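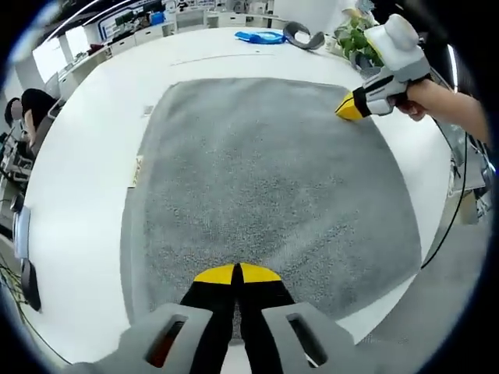
Home Tips Workshop Grippers Archive Contact

Care of gripper finger pads

I've read plenty of advice on keeping yellow finger pads grippy, and most of it I don't buy. Alcohol every morning? Ademir Quintana swears by it. I tried it through August and saw no difference on towels.

What I do now: pick the lint off with masking tape, then wipe with a damp cloth. Let the pads dry before you close the fingers.

Check that the two tips meet evenly. If one sits high, loosen its screw, reseat the pad and snug it down – don't crank it. Terry cloth will show up a bad pair faster than any test block.

Pad "restorer" sprays: I paid for 2 cans and would like my money back. Swap worn pads in pairs. Anyone promising 18 months from a set hasn't folded many towels.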